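Chapter 4

Looking After a Path Robot

Before you start

You will need a soft brush, a torque screwdriver, the service sheet for your machine and a willingness to kneel. By the end of the chapter you should be able to carry out a weekly check on a small wheeled robot, clean and re-level its forward camera, and write a log entry that a stranger can follow.

4.1 The machine and its round

Our working example is the Zirklow, a wheeled inspection robot that patrols the public paths at Heltville and reports cracks, potholes and overgrown verges. It weighs 30 kilograms, has a forward camera on a short mast, and was sold to the district as needing almost no maintenance. The maintenance manual runs to 110 pages.

Sobia Qureshi, who kept the machine going for its first two seasons, used to tell trainees that you can't service a robot until you have walked its route. Most of them took this for a philosophy. She meant it as an instruction, and handed out waterproofs. Chips get into wheel arches, long grass winds itself round axles, and a sealed crack that a pedestrian steps over without a thought may be logged as a fresh defect every morning until somebody adjusts the settings. 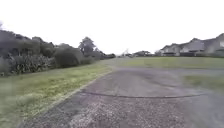

Figure 4.1 Asphalt path with loose chips and a dark line across the surface, Heltville.

Look at the near part of the path in Figure 4.1 and think about the underside of your machine. The chips are thickest there and thin out further on, so a wheel check made at the far end of a route tells you more than one made at the gate. The picture is also rather soft, especially towards the edges. Before you blame the lens, clean it. Before you order a new one at 515 pounds, clean it again, this time with the proper cloth.

4.2 The weekly check

Switch off at the isolator and chock the wheels. Brush out each arch from the top down. Turn every wheel by hand and listen; a gritty bearing is hard to mistake once you have heard one. Then check the 8 mast screws against the torque given on the service sheet.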